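Can a robot do my shopping yet?

2 Feb 2025

My neighbour Corina Sutter asked me last week when she can finally buy a machine that will carry her vegetables home. She is joking, but only half. I have followed this subject as a hobby for four years, so I tried to give her a serious answer, and I promised to write it down too.

Picking groceries sounds like a small chore. For a machine it is many chores, one after the other. It must hold the basket, find the right thing in the crate, take it without squeezing, and put it down again.

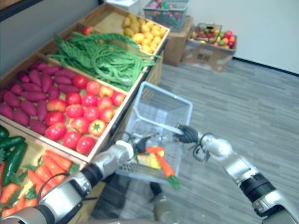
I think people of my age expected this to be solved long ago. We had washing machines when we were children, and a washing machine seems cleverer than a hand. But the washing machine never has to choose a carrot from a pile. Every pile is different, and beans are worse than carrots, as they hang together and you pull out five when you want one.

My friend Marlina Mangundap worked 12 years in a greengrocer's shop in Carngate. She told me the hardest thing to teach new staff was lettuce. You must hold it firmly enough to lift it and softly enough that the customer still wants it.
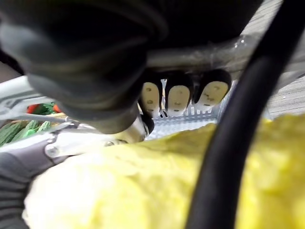 Fingertips with cream-coloured pads, just above the lettuce.

So my answer to Corina is: not yet for the home, perhaps sooner for the shop. In a shop the crates stay in the same place and somebody is near to help. In her kitchen there is a cat, a low table and a drawer that sticks. I would still like to see it tried there, and I have offered to hold the cat.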